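3.2 Why small traders leave the VAT scheme

I should say at the outset that I came to this question by accident. I was in Lutmont to look at business rates, and every shopkeeper I sat down with wanted to talk about VAT instead. After the fourth conversation I gave in and rewrote my interview sheet. What follows draws on the long interviews and on the postal survey I sent out in November to 1000 sole traders in Lutmont and Vurkell (the survey form is in the appendix, spelling mistakes and all).

The usual story in the literature is that people who signed up for VAT by choice drop out when the sums stop working for them. They reclaim less than they pay over, they notice, they leave. I believed this myself, and I taught it for years! But very few of the people I spoke to had done the sums at all. One man who repairs clocks in Vurkell had left the scheme the year his refunds were at their highest, and when I pointed this out he shrugged and said he wanted his Sundays back.

So time matters, and I think it matters more than my earlier work allowed. Traders who keep their books at home talk about the quarterly return as a household event, something that has to be fitted in between tea and bedtime and spread out on whatever surface is free. The home workers in my sample were much quicker to complain about the return than those who rented even a tiny office.

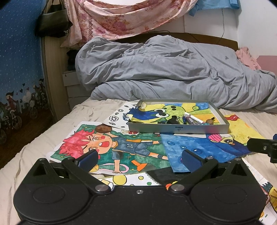
Figure 4. Children's drawings and a shallow tray on a bed with a cream sheet.

Tanvir Pramanik read a draft of this section and asked whether I was simply picking up a difference in turnover, given that people with offices tend to sell more. It's a fair worry. I went back and compared only traders in the same turnover band, and the gap got smaller but didn't go away. I would not hang a policy on it. The bands are wide, and in the top one I have just nine home workers, so one grumpy afternoon could shift the result.

The other thing that kept coming up was penalties. A late return in the pilot area cost a flat 100, whatever the size of the business, and people remembered that figure years after paying it. A florist in Lutmont could tell me the exact morning the letter arrived but had no idea what rate of tax she charged on wreaths. Roy and Bridel, the two bookkeeping packages most of my traders used, both send reminders, and I had expected their users to be calmer about deadlines. They weren't, or not so that I could measure it. Several had switched the reminders off.

I come back to penalties in section 3.3, where I look at what happened when the flat charge was replaced by a points system.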